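Como reclamar de uma cobrança indevida de consultório ou clínica (passo a passo)

Resolvi escrever isto porque já expliquei a mesma coisa três vezes por mensagem e estou cansada de copiar e colar. Em outubro paguei uma consulta na clínica Sarkbridge e, semanas depois, chegou um boleto de 474 reais por um "procedimento complementar" que eu não autorizei. Consegui cancelar — deu trabalho, mas consegui!

Primeiro passo: não pague e não ignore. Ligue, peça o número de protocolo e anote o nome do setor. Pergunte também qual procedimento está sendo cobrado e em que data foi feito. No meu caso, a atendente nem soube dizer.
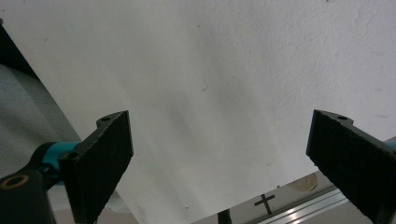 O segundo passo é pedir a conta detalhada por escrito, item por item. Mande e-mail mesmo que já tenha falado por telefone, e guarde a resposta. Eu vou juntando tudo numa pasta (comprovante da consulta, boleto, pedido médico, prints da conversa) e fotografo cada papel. Uma dica boba que ajuda muito: estique bem o papel antes da foto, porque se ele ficar ondulado como o material branco da foto, com aquela faixa de sombra cinza atravessando, os números pequenos somem. Já me devolveram um anexo como ilegível e perdi mais uma semana.

Terceiro passo: compare. Na minha conta detalhada apareceu uma taxa de material de 55 reais e outra de 50, com nomes diferentes, e o resto era um exame que o médico mencionou e que eu nem cheguei a fazer. Marque o que não reconhece e escreva ao lado o motivo, bem curtinho. 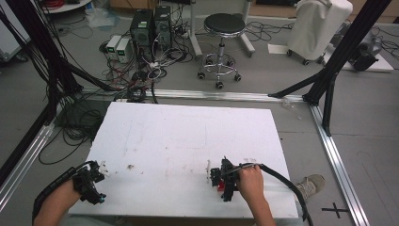

Mãos ocupadas sobre a placa branca, com um pequeno objeto vermelho na ponta da garra.

Quarto passo, a carta de contestação. Nada de textão (o meu primeiro rascunho tinha 7 páginas, imagine). Coloque:

- seus dados e a data da consulta
- o valor cobrado e o valor que você reconhece
- os itens contestados
- os protocolos
- o que você quer: cancelamento, correção ou devolução
- um prazo para a resposta

Envie para a administração da clínica e peça confirmação de recebimento. Se você tem plano, mande cópia para ele também. Eu sou do Trunadgate e eles abriram uma reclamação interna no mesmo dia.

Se o prazo passar e vier só silêncio, procure o Procon da sua cidade levando a pasta completa. Ah, e peça por escrito que a cobrança seja suspensa enquanto analisam! Eu esqueci e continuei recebendo aviso de vencimento.
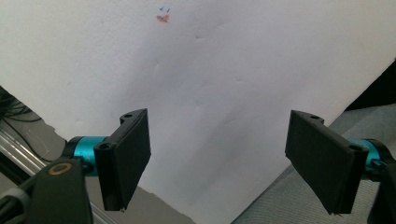 A leitora Šimkus escreveu nos comentários que já tinha pago o boleto quando percebeu o erro, e perguntou se ainda valia a pena contestar. Vale, sim. A carta é a mesma, só que você pede a devolução e anexa o comprovante de pagamento. Informe logo os dados bancários para eles não usarem isso como desculpa para demorar.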